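The Cup Is Mostly Paper

Zdzisław Żak keeps his paper cups in the same kitchen cabinet as his good glasses, and he does not think that is strange. He has been buying and selling disposable tableware out of a low brick building in Oremley for most of his working life. When a sample comes in, he takes it home and drinks coffee from it before he looks at the price sheet.

"The price sheet tells you what it costs," he says. "I want to know what happens to the seam after lunch."

The seam is where most of the arguments in this business start. A paper cup is made from two pieces, a curved blank for the wall and a disk for the bottom. The wall is wrapped around a form, the edges are overlapped and sealed, and the bottom is pressed in and folded under. Then the top edge is rolled outward to make the lip. Everything a person likes or dislikes about a cup comes down to how well those few steps were done and how heavy the board was to begin with.

The lip does more work than it gets credit for. A cup without one would fold in the hand as soon as it was picked up. The roll stiffens the opening, gives a lid something to grip, and keeps the raw edge of the paper away from the mouth. Żak runs his thumb around it and feels for the small bump where the seam passes through. On a cheap cup the bump is big enough to make a lid leak, and the leak is always on the side facing your shirt.

Then there is the taper. Cups are wider at the top than at the bottom so they will nest, and nesting is what makes them worth shipping. A sleeve of cups takes up a little more room than one cup and a row of rims. If the taper is too slight, the cups lock together and the counter staff end up peeling them apart with a fingernail. If it is too steep, they tip over when they are full. The designers at Jorkisen, one of the two suppliers Żak still buys from, changed the angle on their small hot cup last February and sent out no notice. He heard about it from a bakery owner whose dispenser had stopped working.

The bakery is Chmielewska, on the corner across from the bus depot. It goes through 23 sleeves in an ordinary week and more when the weather turns. Teodor Zieliński runs the front counter, and he has firm ideas about how cups should be kept. They go rim down, always. He stacks them upside down on a clean wooden surface next to the machine, low enough that no one knocks them with an elbow. Tall stacks look good in the morning and end up on the floor by ten.

"Two or three high is fine for the ones you're about to use," he says. "The rest can stay in the plastic."

Rim down keeps dust out of the cup. It also means that whoever reaches for one takes hold of the wall or the base and not the part the customer drinks from. Zieliński teaches new people to pick up a cup from the side, a little below the middle, with the fingers spread. Squeeze an empty cup near the lip and it goes oval. It will usually spring back, but the coating inside can crease, and a creased coating is where coffee starts to soak into the board.

The coating is a thin layer on the inner wall, and it is the reason paper cups have been a headache for recyclers. Separating the plastic from the fiber takes equipment that many towns don't have. Some newer cups use water-based coatings that come apart more easily in the pulper. Żak carries one of these, sold under the name Nodis, and he says it holds a hot drink for nearly as long as the older kind. He would not put soup in it.

Printing is another matter. Most plain white cups aren't completely plain. Shops that can't afford a custom run often pick a stock pattern in a quiet color, pale green or gray, something that won't clash with the walls. Zieliński went through four of them before he settled on leaves. The first had a brown band that made the cups look used. The second was a bright red spiral, and the regulars complained. He no longer remembers what was wrong with the third.

A stock pattern costs very little more than blank board. Ink goes on while the paper is still flat, before the blanks are cut, so the pattern seldom lines up at the seam. Once you have noticed that, you will look for it on every cup you are handed. Żak turns each sample until he finds the join and then sets it down with the join facing away from him, a habit his wife has asked him to give up.

For anyone buying cups for a party or a meeting room, his advice is short. Buy one sleeve before you buy a case. Fill a cup with hot water, leave it on a bare wood table, and come back after half an hour to see whether it has left a ring. Lay an empty one on its side and press gently on both sides of the wall. It should push back. If you will be using lids, buy them from whoever made the cups, even when another brand gives the same size on the label.

Double cupping, where one cup goes inside another to protect the fingers, he regards as a waste of a cup. A cardboard sleeve uses less material and does the job better. Zieliński disagrees, but only for tea, which he serves a good deal hotter than the coffee and which people tend to carry farther.

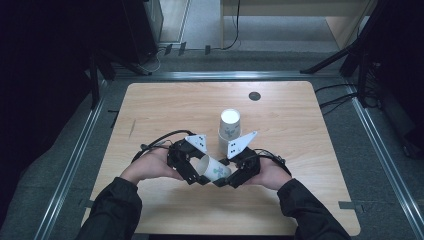 Leftover cups will keep for years if they stay dry. Put them back in their plastic, fold the end over, and store them away from the stove and the sink. Board picks up smells, so they shouldn't share a shelf with onions or dish soap. Żak has a sleeve in his office that is older than his delivery van, and he still offers visitors coffee from it.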